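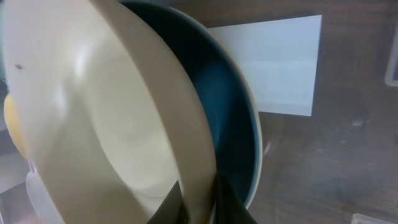

Chapter 6
Casting the Supporting Part

6.1 Scope of the chapter

Chapter 5 dealt with the casting of leads, where the choice of actor is often tied to financing and is made before a casting director is hired. The present chapter covers the parts below that level. On a feature of ordinary length these include the featured supporting roles, the day players, and the parts of five lines or fewer. Background work is handled by a separate department and is left to Chapter 9.

A supporting part is defined here as any speaking part that appears in more than one scene and is not billed above the title. The definition is a working one. Contracts use their own terms, and a reader who is preparing a deal should follow the contract.

6.2 The breakdown

Casting starts with the breakdown, a document that lists every speaking part in the order of first appearance. Each entry gives the name of the character, an age range, the number of shooting days, any special skill required, and a short note on the function of the part in the story. Entries should be written from the script and checked against the shooting schedule. When the two disagree, the schedule controls the number of days and the script controls everything else.

Age is given as a range the actor can play. Heritage and language are stated only when the script depends on them. The breakdown for the feature Irley specified spoken Portuguese for two parts and left heritage open for the rest, a decision that widened the pool considerably and cost nothing in rewriting. A breakdown that fixes such details out of habit will return a narrow set of submissions, and the narrowness may not be noticed until callbacks.

6.3 Submissions and first selection

For a supporting part, the volume of submissions is usually the main practical problem. Pollock Casting received 4000 submissions for the first season of the series Dremidska, of which 1098 were for a single recurring part, the older sister. The office selected 40 actors for that part to record a first reading and called back six.

First selection is made from the photograph, the credits and, where one exists, the reel. Three points of method apply.

The reader should work in short sessions. Pollock set a limit of 30 minutes, after which a second reader took over the list.

Each submission is marked yes, no or hold. The hold group is reviewed once, at the end of the day, and then closed.

Credits are read for type of work as well as for length. An actor with several seasons in one role may have little recent experience of auditioning, and an actor with stage credits only may need a second take before the reading settles to the scale of the camera.

6.4 The reading

The scene chosen for the reading, known as the sides, should run no longer than three pages and should contain at least one change of intention. Sides made up only of exposition give the casting director nothing to compare.

Janaína Guimarães, who cast both Irley and the later Millen, used two sets of sides for every recurring part - one taken from the script and one written for the audition. The second set placed the character in a situation outside the story. Actors received it on arrival, and the reading was recorded without rehearsal. Guimarães kept the two recordings together under the actor's name so that the director saw them in sequence.

The person reading opposite the actor should sit beside the lens, keep a steady pace, and give the same reading to each actor. Variation in the reader is a common source of error in comparing takes.

6.5 Terms used in this chapter

Avail: a request that an actor keep certain dates open, without a binding offer.

Callback: any reading after the first.

Pin: a stronger form of avail, used when the choice is down to a few actors.

Sides: the pages selected for a reading.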